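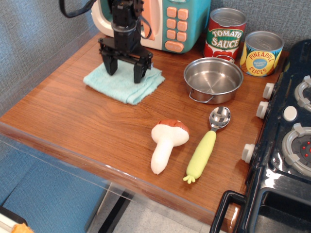 Posted August 23, 2018 by the Kusbridge house desk

We use cookies to remember your settings. By staying on this site you accept this. OK / Read more

Towels and Washcloths: Your Questions

Same questions keep landing in the inbox so they're all going on one page. Mostly kitchen and bath towels, some washcloth stuff. Will add more when there's time.

Why are my brand new towels not soaking anything up?

Finish from the factory. Softener-type coating, makes them feel nice on the shelf. Wash twice before first use, warm water, half the normal soap. Some need three or four rounds. Cheap ones sometimes never get there, sorry.

How often should I wash a bath towel?

Every three or four uses if it dries all the way between. If your bathroom has no window, go more often. Hand towels every couple days. Dish towels daily if you cook daily -- they get the worst of it.

Can I use fabric softener?

You can. We don't. It coats the loops and then you're back to the new towel problem. Same goes for dryer sheets. If they come out stiff, try less detergent first. Most people use way too much.

What about vinegar?

Half a cup in the rinse, once a month or so. Not every load, it's not great for the rubber parts in some washers. Check your manual. And never with bleach!! Not in the same load, not in the same bucket. Dangerous fumes.

My towels smell fine dry but sour as soon as they get wet. What is that?

Leftover soap and body oil, plus whatever is growing in it. Hottest water the care label allows, no detergent, cup of vinegar. Then a second wash with a half cup of baking soda. Dry completely. If the smell is still there, look at the washer itself. Front loaders, wipe the door seal and leave the door open. Ours was disgusting.

Line dry or dryer?

Either. Line dried comes out scratchy, some people like that. Shake hard before hanging and again when you take them down. Ten minutes in the dryer at the end softens them up. In December we give up on the line completely and it's all dryer untill spring.

Is there a right way to fold?

No. Whatever fits the shelf. Thirds the long way then in half works for most bath towels. Washcloths in quarters. A lumpy fold is a fold.

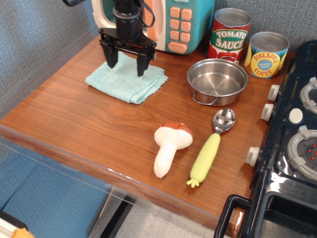
How many towels do I need?

Two bath towels per person, plus two for guests. Four hand towels per bathroom. Dish towels, more than you think. We keep 19 in the drawer here and still run out by the end of the week.

What does GSM mean on the label?

Grams per square meter. Weight of the fabric basically. Higher number, thicker towel. Thick isn't always better, takes forever to dry. For the kitchen go thin. For gym bags also thin.

Which ones do you buy?

Get asked this a lot. Nobody pays us for this page. Bath towels are Dretov, the plain ones, on the third set now. Kitchen is a mix, mostly Chuensuk waffle weave because they dry so fast. Tried Gemorura for washcloths and the edges came apart after 17 washes. Maybe a bad batch. Haven't tried agian.

Can I wash light and dark towels together?

After a while yes. The first few washes, keep darks alone. Reds and navys especially. Pale blues and greens haven't given us any trouble but cold water the first time to be safe.

There's a pulled loop. Will the whole thing unravel?

Nope. Terry loops are woven in. Snip it level with the others using small scissors. Don't pull it. Keep towels away from zippers and bra hooks in the wash, that's where most pulls come from.

Why did mine go gray?

Hard water or overstuffed machine, usually both. Wash towels in smaller loads, drum two thirds full at most. Oxygen bleach soak overnight helps white ones. Read the label for colored ones.

Does microfiber count?

For cleaning, great. For drying yourself, not for us. Wash it seperate from cotton or it grabs all the lint. Low heat only.

When is it time to throw one out?

Holes, a smell that won't leave, or so thin you can see daylight. Before the trash, cut it up for rags. One old bath towel gives you a good stack. Animal shelters often take them too -- call first, some only want the large sizes.

How long does a decent set last?

Ours go five years or so with regular washing. Rotate them! Everyone uses the top two in the pile and the bottom ones stay brand new. Put clean ones at the bottom.

Can I send in a question?

Yes, use the contact form. Replies are slow, there's one person reading them. Stain questions go on the stain page please.

Get the Kusbridge newsletter. One email a month, unsubscribe any time. Enter your email address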